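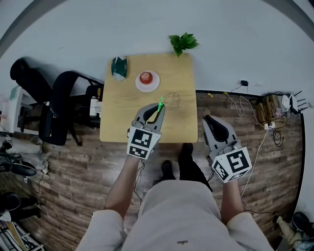

*Plato con manzana sobre la mesa de madera clara.*

**Asunto:** Re: Esquela de Vimala Sundaram

Gonçalo Cordeiro escribió el martes:

> He redactado la esquela para el boletín. Vimala falleció en diciembre a los 98 años. Trabajó más de 20 en Wuisan y fue fundadora del coro de Hirkness. Deja 4 hijos. Si nadie se opone, la mando hoy.

Gonçalo, yo me opongo, al menos en parte. Lo de fundadora del coro, ¿de dónde sale? Thenmozhi Kandasamy guarda los programas antiguos y en el primero Vimala no figura. En el segundo ya canta, como contralto.

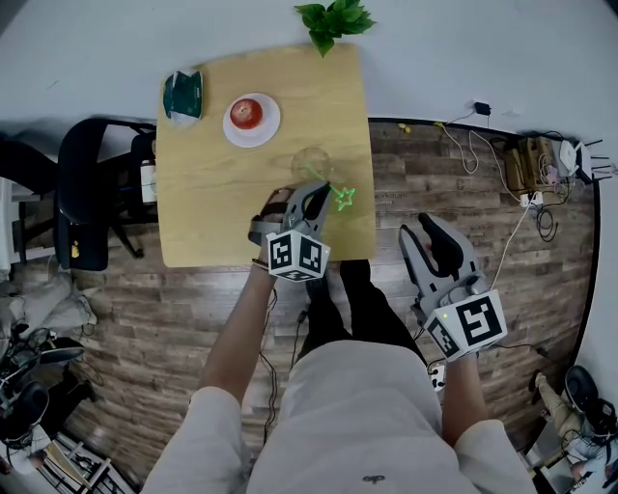
*La manzana y, más abajo, la varita verde con forma de estrella.*

Tampoco me convence Wuisan. La familia habla de 18 años, y me fío más de su hija que de una página de Covow que copia sin citar a nadie.
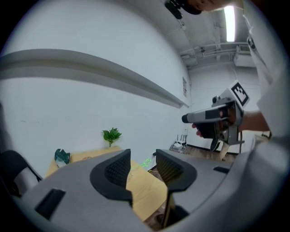

La edad la doy por buena – Rajeshwari Salian vio la partida de nacimiento –, pero pondría el nombre de los hijos en vez de la cifra. En la esquela anterior nos dejamos a uno y todavía nos lo recuerdan.
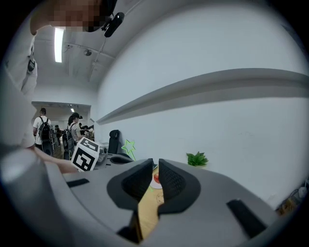 *Los dos dedos negros de la pinza, con la mesa detrás.*

¿Puedes esperar a que conteste Thenmozhi? Mientras tanto, yo dejaría «cantó en el coro de Hirkness» y quitaría lo demás.

Lourenço Falcão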